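Drarkley storage building, walk-round checklist, July
Checked by: Wiebke Harms
Copy to: Darius Surdu

1. Exits clear
Pass. The sign says 40 inches of clearance at the side door and there was 40 inches. I'd like to see it on a delivery morning before I believe it.

2. Extinguishers
Pass with comment. Tags signed, all in the same pen and the same handwriting. Were they looked at, or just signed? Valentin Dumitrescu to answer.

3. Ladders
Fail. Two have loose feet. The last report called them "good for another year." Tagged and taken out of use.

4. Racking
Pass. Load labels readable. The dent in bay 18 is listed as "monitored." I could not find out by whom.

5. First aid box
Fail. Burn gel out of date, no small bandages. Restock promised last time too.

6. Floor
Pass with comment. The Rornex coating is sold as non-slip. By the loading door it is worn nearly smooth, and a mat is not a repair.

7. Metal bins
Pass with comment. Look for sharp rims, splits and bent walls. Scuffing alone is not a fail, but "cosmetic" gets written on this line a lot and I would like fewer people to use the word.

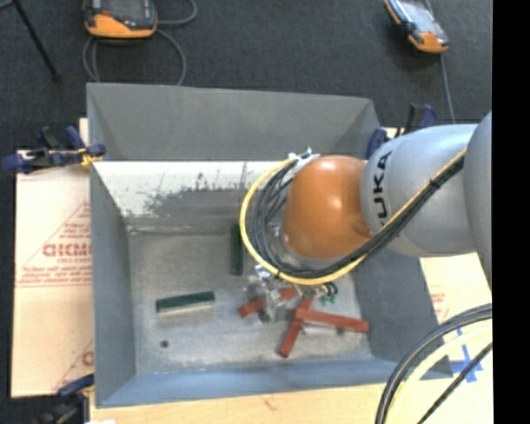

Item 7. Grey metal bin, scuffs and scraped patches on the inner surface.

8. Lighting
Fail. Stairwell lamp flickers. Reported 5 weeks ago, marked closed, still flickers.

Recheck of items 3, 5 and 8 before sign-off. I will want to see them myself.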